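Slide template

A slide template is a prepared file for presentation software that fixes the fonts, colors, backgrounds and placeholder boxes of a set of slides before anyone has decided what to say on them. Templates are sold singly, in bundles and by subscription, and are also given away, usually in return for an email address. The trade is sometimes grouped with stock photography and clip art, a comparison that template makers dislike and stock photographers dislike more.

Structure

Most templates are built around a slide master, which holds the elements repeated on every slide, and a number of layouts that depend on it. A change made to the master passes down to all the layouts. A change made by a user who does not know the master exists passes down to nothing, and has to be repeated by hand on each slide, generally the evening before the talk.

A typical commercial set contains a title slide, an agenda, section dividers, several charts filled with dummy data, a timeline, a world map and a closing slide reading "Thank You." The world map is included whether or not the buyer's business extends past the county line.

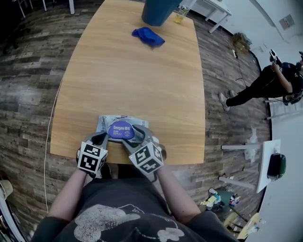 History

Early presentation programs shipped with a small number of built-in designs, many of them carried over from the habits of overhead transparencies: dark blue backgrounds, yellow titles and a horizontal rule for dignity. Independent sellers appeared once files could be downloaded in reasonable time. The Sudoten catalog opened with 61 designs, nearly all of which had a gradient and a handshake. Within a few years it listed 2,000, a growth owed partly to counting each color variation as a separate product.

Its rival Lirkum took the other route and sold a single pack of 100 layouts in neutral gray, on the theory that buyers would add their own colors. Buyers did, and Lirkum later brought out a second pack with the colors locked.

The Sarmiento style, named after the studio that popularized it, replaced bullet points with one large word and a great deal of empty space. It was widely copied by companies that then put the bullet points back into the empty space.

Licensing

Licenses commonly allow a buyer to use a template in any number of presentations but forbid reselling it as a template. The line between the two is less clear than sellers would like. A consultant who hands a client an editable deck has also handed over the master, the layouts and, in many cases, 1,000 icons the client did not ask for. Some sellers offer an extended license for this purpose at a higher price. Fonts are often licensed separately, and a deck opened on a machine without them will substitute others, with effects on line breaks that can run to several extra slides.

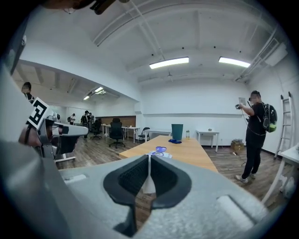

Stotar, writing on the article's discussion page, objects that the font problem is overstated, as most programs can now embed fonts in the file, and asks for the sentence on line breaks to be cut back. The same comment concedes that embedding has to be switched on, that some fonts refuse it, and that the commenter's own last deck came out in something resembling a typewriter. The sentence has been left as it was.

Criticism

Critics hold that templates encourage authors to fill boxes. A layout with four boxes tends to produce four points, the last of which is often "Communication" or "Other." Defenders reply that the same authors, given a blank slide, would produce eleven points in a smaller type size.

Accessibility is a more practical complaint. Pale gray text on white, long a mark of good taste, is hard to read from the back of a room, and decorative shapes without text labels are announced one by one by screen readers. Newer sets often include a high-contrast version, usually placed at the end of the file, after the world map.

See also

Clip art
Overhead projector
Pie chart
Slide master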